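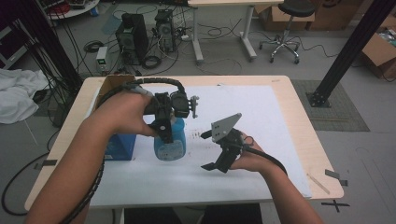 Sorting the bottles before the summer break

Dear members of the Zandale workshop,

As you may know, we will close the workshop for two weeks at the end of this month, and before this we would like to finish with the bottles. Many of you brought plastic bottles since spring, and we are thankful for it, but now the shelf by the sink is full and the second shelf is beginning also.

The sorting is on Thursday evening from six o'clock, at the big table. We cover the table with white paper and fix it with tape at the sides, the same as we do for gluing. The paper is good for this work. A clear or light blue bottle is easy to see on it, and you find quickly any small crack or piece of old label. If the paper becomes wet, please take it off and put a new sheet. The roll is under the window.

How we sort:

Clear bottles go together, and tinted bottles go together. Light blue is tinted, even when it is very light. Last year there was some discussion about this, and we decided to keep it simple.

Bottles with the label still on are welcome. Please do not pull the label off dry, it leaves the glue behind. We will soak them in warm water for 30 minutes and after that most labels come away in one piece.

Caps go in the glass jar. A bottle without a cap is fine for the planters, but for the watering project we need the cap too.

Bottles which smell of oil or of cleaning products we cannot use. Please take them to the recycling point in Clikholm, which is open until eight in the evening.

For carrying and storing we use cardboard boxes with the flaps open, so that the bottles can stand upright and get some air. If you have strong boxes at home, bring two or three. Boxes from fruit are usually too low.

Until now we have collected 418 bottles. The garden group in Mahuika asked for the tinted ones, for their planter wall, and they will fetch them in September. The clear ones stay with us for the watering project. If there are more than we need, I will ask also the school in Cenano.

We still look for 11 people for the evening, because the soaking and the rinsing go much better in pairs. You do not need any experience. Please bring an apron and a small towel. Tea and something to eat will be on the side table, and we should be ready by half past eight.

To say that you are coming, write your name on the list by the door, or answer to this newsletter.

With kind greetings,
The workshop desk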